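Vunddale bench team, staff meeting, May

Present: H. MacPherson (chair), D. Mahlangu, bench staff

1. Kovik arm
Huguette reported the supplier's claim of 300 plates a shift. Dineo asked who had checked it. No answer yet. Two staff still stay late to clear its errors, and their rota hasn't changed.

2. Job roles
Management says no posts will go. Staff asked for that in writing. "Freed up for other work" was not explained.

3. Deck layout
Simulated view tabled. Racks and plates sit close to the arm; reach by hand queried.
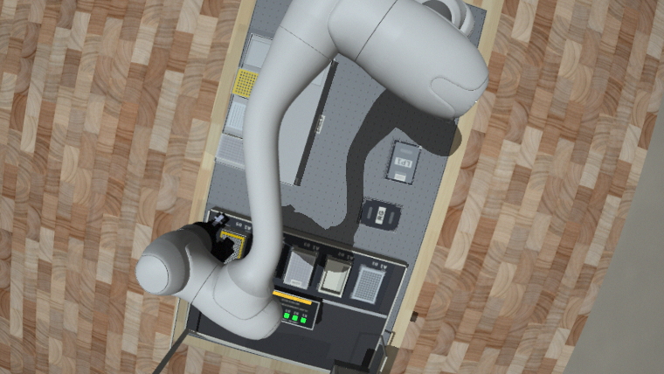
4. Actions
HM to get the claim in writing. DM to log stoppages.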